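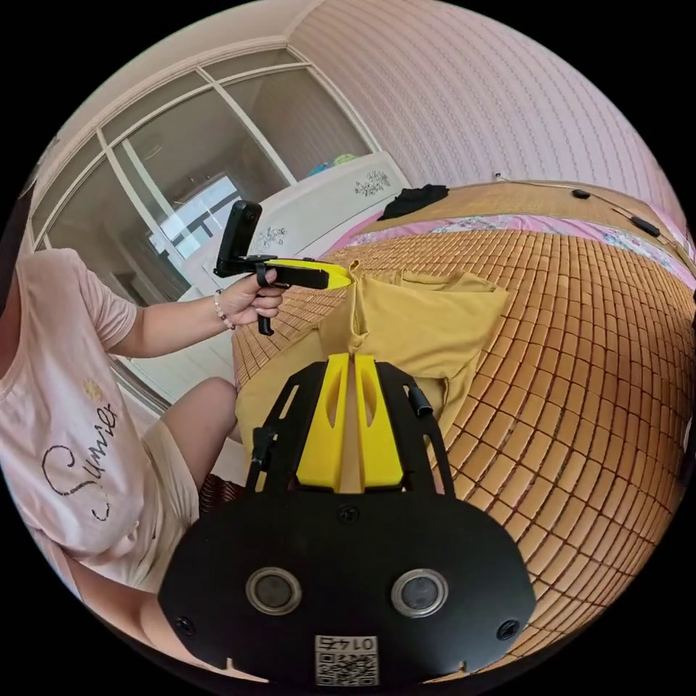 Kevska 핸드 그리퍼 세트 사용 후기: 옷과 침구로 두 달

작성자: Ragnvald Strömberg

저는 한국어로 긴 글을 쓰는 일이 아직 서툽니다. 표현이 어색한 곳이 있으면 댓글로 알려 주시면 고맙겠습니다. 그래도 이 제품은 한국어 후기가 거의 보이지 않아서 한번 써 보기로 했습니다.

Kevska는 사람이 양손에 하나씩 들고 일을 하면, 그 동작을 나중에 로봇 팔이 배울 수 있게 기록하는 그리퍼입니다. 저는 전에 Skjelbred의 원격 조종 세트를 썼습니다. 그 세트는 책상 앞에 앉아서 작은 팔을 움직이면 큰 팔이 따라오는 방식입니다. 정확하지만 느리고, 무엇보다 방마다 옮길 수가 없습니다. 침대 위의 일을 가르치고 싶으면 침대를 로봇 앞으로 가져가야 하는데, 그것은 현실적으로 어렵습니다. 그래서 손에 드는 방식을 찾게 되었습니다.

저희가 가르치려는 일은 단순합니다. 티셔츠를 펴고 접는 일, 그리고 베개를 제자리에 놓는 일입니다. 단순하다고 썼지만 천은 매번 모양이 다르게 놓여서 시범도 많이 필요합니다.

무게와 손잡이

한 대의 무게를 부엌 저울로 재었더니 669그램이었습니다. 처음 들었을 때는 가볍다고 생각했습니다. 그런데 팔을 앞으로 뻗은 자세로 오래 있으면 손목이 먼저 피곤해집니다. 왼손이 오른손보다 빨리 지칩니다. 침대 옆에 앉아서 하는 사람은 무릎을 세우고 몸을 조금 앞으로 기울이게 되는데, 이 자세에서는 허리도 생각해야 합니다. 저는 시범을 100번쯤 하면 그날은 그만둡니다. 그 뒤에 찍은 것은 동작이 거칠어서 나중에 지우는 경우가 많았습니다.

손가락

노란 손가락은 위로 갈수록 좁아지고 끝 가까이에 타원형 구멍이 있습니다. 얇은 면 티셔츠의 소매를 집을 때 이 모양이 꽤 좋습니다. 천을 한 겹만 집는 것도 조금 연습하면 됩니다. 반대로 바닥에 딱 붙어 있는 옷깃은 어렵습니다. 여름 자리처럼 작은 조각이 이어진 바닥에서는 손가락 끝이 조각 사이의 틈에 걸리는 일이 있었습니다. 걸리면 저도 모르게 힘을 주게 되고, 그 힘준 동작까지 그대로 기록됩니다. 이런 바닥을 쓰실 분은 손가락을 조금 눕혀서 들어가는 연습을 먼저 하시기를 권합니다.

두꺼운 물건은 손가락을 여는 폭이 문제입니다. 베개는 가운데를 잡으려고 하면 자꾸 미끄러지고, 모서리를 잡으면 편합니다. 저는 양쪽 모서리를 두 그리퍼로 잡고 살짝 들어서 돌리는 방법으로 정했습니다. 끌어서 옮기면 더 빠르지만, 로봇이 끄는 버릇을 배우면 나중에 고치기가 힘듭니다.

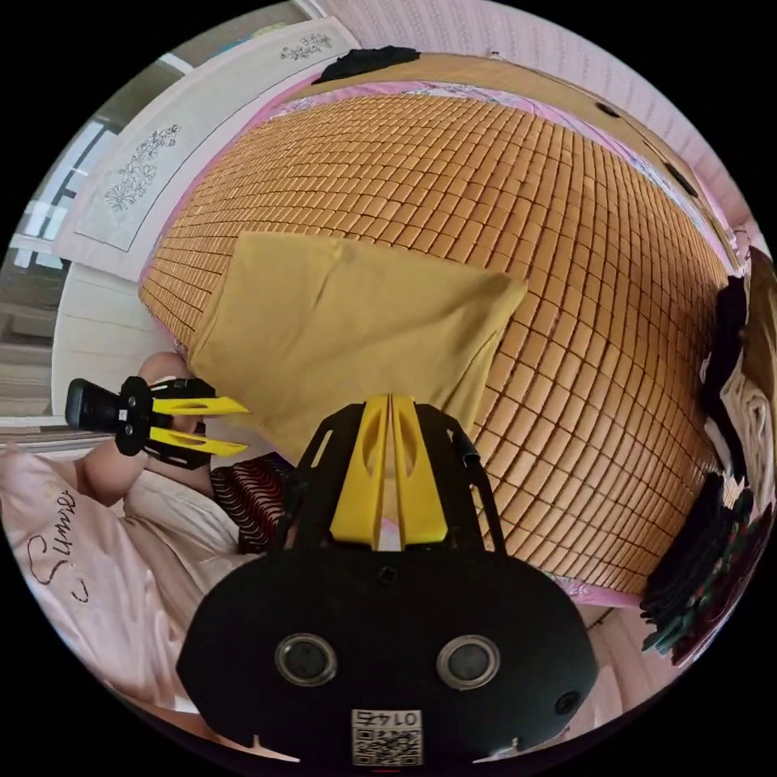 자리 위의 겨자색 베개와 그리퍼 두 대

카메라와 기록

본체의 렌즈 두 개는 나란히 있고, 시야가 아주 넓습니다. 넓은 것은 장점인데 방 안의 다른 물건도 다 들어옵니다. 저는 처음에 이것이 걱정되어 방을 너무 깨끗하게 치웠습니다. 그랬더니 학습한 로봇이 옷이 쌓여 있는 방에서는 잘 못했습니다. 지금은 평소에 사는 모습으로 두고 찍습니다. 창문 가까이에서는 빛이 강한 시간에 위치 추적이 가끔 끊겼습니다. 같은 자리에서 오후 늦게 다시 하면 문제가 없었습니다.

기록 파일은 Amley라는 프로그램으로 봅니다. 메뉴가 영어뿐이고 번역도 없습니다. 왼손과 오른손의 시간을 맞추는 기능은 믿을 만합니다. 제가 기록한 285개의 시범 중에 시간이 어긋난 것은 찾지 못했습니다. 불편한 점은 잘못된 시범을 지울 때 하나씩 확인 창이 뜨는 것입니다. 한꺼번에 지우는 단추가 꼭 있었으면 합니다.

케이블은 팔 옆을 따라 내려오는데, 제 것은 고정이 조금 약해서 작은 끈으로 한 번 더 묶었습니다. 판매처인 Bradbridge에 물어보니 이틀 후에 답이 왔고, 고정용 부품을 무료로 보내 주었습니다. 답장은 친절했지만 그 부품의 설명서는 들어 있지 않았습니다.

누구에게 맞는가

원격 조종만 해 보신 분은 첫날에 조금 당황하실 수 있습니다. 손에 드는 방식에서는 로봇이 할 수 없는 동작도 사람이 쉽게 해 버립니다. 예를 들어 저는 손목을 너무 많이 돌려서, 로봇 팔에서 재생할 때 중간에 멈춘 적이 여러 번 있습니다. 팔의 한계를 아는 분이 옆에서 한 번 봐 주면 시간을 많이 아낄 수 있습니다.

나사를 조이거나 작은 단추를 채우는 일처럼 아주 정밀한 작업을 가르치실 분에게는 아직 Skjelbred 쪽을 권하겠습니다. 옷, 수건, 베개 같은 집안일이라면 저는 Kevska를 다시 살 것입니다. 별점은 다섯 개 중에 네 개를 드립니다. 하나를 뺀 이유는 케이블과 확인 창입니다.

다음에는 이불 접기를 해 보려고 합니다. 혹시 먼저 해 보신 분이 계시면, 큰 천을 잡을 때 어느 손부터 움직이시는지 댓글로 가르쳐 주십시오.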